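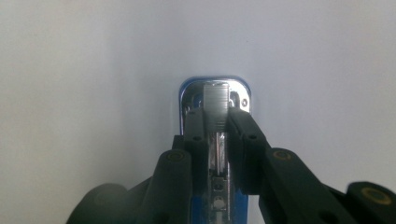
Otelmont, 15 février 2023

Reprise du cahier de l'atelier papier après trois semaines de silence, pour cause de grippe, puis de paresse. Sujet du jour : la colle d'amidon, encore elle.

Lot A : amidon de blé Grindason, cuisson lente au bain-marie, passée 2 fois au tamis de crin. Lot B : même amidon, cuisson au micro-ondes par tranches de vingt secondes, méthode que Haruna défend depuis juillet avec une constance qui force le respect. J'avais parié contre. Le lot B est plus lisse que le mien. Je le note ici pour qu'on ne me le rappelle pas à l'oral.

Essais sur chutes du registre Civis (papier chiffon, celui dont les gardes partent en miettes) avec renforts en japon Ueda, le fin. Bandes déchirées à l'aiguille mouillée, jamais coupées, merci à la personne qui m'en a laissé tout un paquet coupé au massicot, bien droites, inutilisables. Séchage entre buvards et intissé, 90 minutes sous poids, puis nuit à l'air.

Résultats au pliage. Lot A dilué : se décolle à un angle, sans doute mon pinceau trop chargé. Lot A épais : tient, mais gondole. Lot B dilué : tient, souple, à peine visible en lumière rasante. Lot B épais : on dirait du carton à chaussures.

Les cahiers d'essai sont agrafés pour l'instant, ce qui fera grincer des dents dans un atelier où l'on passe ses matinées à retirer des agrafes rouillées du dix-neuvième. Je recoudrai. Un jour. Le fil de lin est commandé, la facture est arrivée avant lui.

Feuillet 206 du registre : la tache brune n'est pas de l'encre. Essai à la goutte d'eau en marge, auréole immédiate, j'ai arrêté là. Haruna Shibata penche pour du thé, moi pour du bouillon. L'archiviste de 1874 avait la main leste et la table encombrée, on se comprend. Ne pas laver avant d'avoir testé l'encre du verso, qui bave rien qu'à la regarder.

Humidité de la pièce : l'hygromètre du fond et celui de la porte ne sont toujours pas d'accord. J'ai pris la moyenne, en sachant que c'est la pire des méthodes.

À faire :
- refaire 300 g de colle, lot B, sans conservateur, à finir dans la semaine
- changer les buvards, ils sentent
- racheter de l'intissé
- tester l'encre au verso du 206
- étiqueter les bocaux AVANT de les mettre au frigo (le pot du milieu était du yaourt, il a été essayé sur une chute, il colle assez mal)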